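Chapter 8
Serial Stories and Their Readers

In this chapter
8.1 What makes a story a serial
8.2 Keeping track of a long cast
8.3 Rank and power as plot tools
8.4 Endings, pauses, and side stories

A serial is a story told in parts, with a gap between one part and the next. Light novels, manga, and weekly animated shows all work this way. The gap matters. A reader who waits four months for a volume will forget names, promises, and small clues, and the writer has to plan for that.

We will use one series through the whole chapter. Plunska, written by Fouzia Mengal and drawn by Tiago Henriques, is a fantasy about a young mapmaker named Dorkero who joins a guild in the walled city of Prodivholm. It ran for 15 volumes. The guild roll printed at the back of the last volume lists 239 named characters, and 213 of them speak at least once.

Few readers could hold a cast that size in mind. Mengal helps them in small ways. Minor characters come back with the same habit or the same way of talking. A guild member who was last seen two volumes ago is usually named by someone else before walking into the room. Watch for this when you read the first extract.
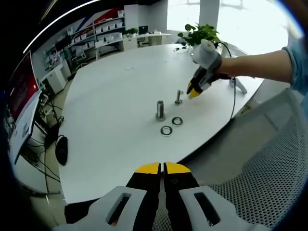
8.1 What makes a story a serial

Length alone does not make a serial. A very long novel can be published all at once, and a short story can be split over three issues of a magazine. What counts is that the parts reach readers at different times, and that each part has some shape of its own.

Look at the first volume of Plunska. Dorkero fails the guild test in the opening pages, is taken on as a clerk, and finds the error in the north gate map. That problem is settled by the last page. The question of who changed the map is left open, and it stays open until volume six.

Terms to know: installment, arc, recap, cliffhanger. Each is defined where it first appears in the sections that follow. Read the extract from volume one before going on to section 8.2.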